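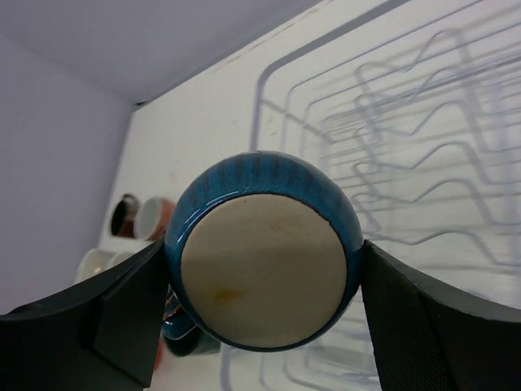 小朋友们常写信问我:机器人什么时候能替我洗碗呀?哈哈,我小时候也天天盼着这一天!那我们今天就聊聊家务机器人。先从最普通的一件事说起:拿杯子。你拿杯子的时候,想过手指该用多大劲儿吗?肯定没有!可是机器人得想。你看那只蓝杯子,两根黑手指一左一右把它夹住,杯底正对着我们,连没上釉的那一圈都看得清清楚楚。夹轻了会滑,夹重了呢,杯子可能就碎啦。上了釉的地方滑溜溜的,所以手指内侧常常要贴一层有纹路的垫子,跟你运动鞋的鞋底一个道理。

力气的问题解决了,还有眼睛的问题。碗架是一根一根细铁丝做的,铁丝会有影子,影子也是一条一条的。你一眼就能分出哪条是铁丝、哪条是影子,机器人可得好好学。它还得找到杯子的把手在哪边,再决定从哪儿下手。
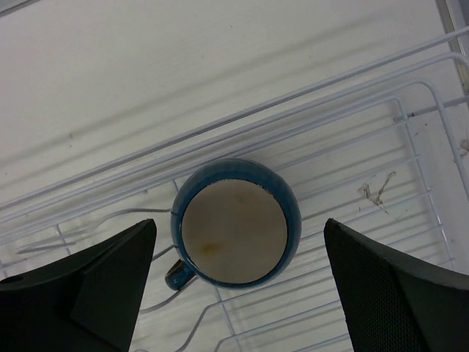

图片来源:Sondholm 少儿科学网 / Eulalia Arancibia 摄

那怎么学呢?练呗!同一个动作,练上500遍也不稀奇。杯子换个方向,再练;换成矮一点的,还得练。我第一次听说的时候心想,这也太有耐心了吧,我背古诗背三遍就想去吃零食了。

还有一件麻烦事:什么才叫“干净”?杯子里面有一块黄褐色的印子,你会说,哎呀,得再刷刷。机器人要先认出那是脏东西,不是杯子本来的花纹,然后才轮到刷。

玻璃杯就更调皮了。它是透明的,机器人的摄像头常常会直接看到杯子后面去,分不清杯子的边在哪里。
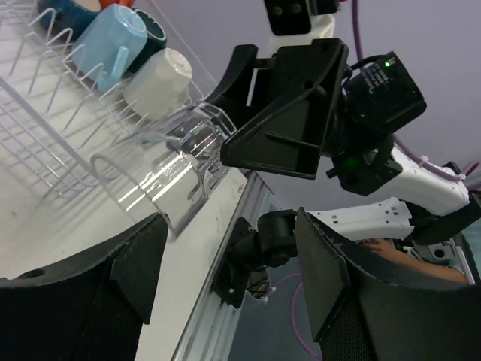

要是杯子还横过来,那就难上加难:杯口朝哪边?杯底朝哪边?夹哪一头才稳?这些你不用想就会的事,对机器人来说每一件都是一道大题目。

所以我的回答是:有些机器人已经能帮忙拿杯子、摆杯子了,可是要把一整池子碗碟从头洗到尾,换到谁家的厨房都行,现在还差得远。今天晚饭后的碗嘛,还是得你和爸爸妈妈一起洗。洗的时候闭上眼睛摸一摸杯子,猜猜把手在哪边(玻璃的就别闭眼啦),猜对了写信告诉我!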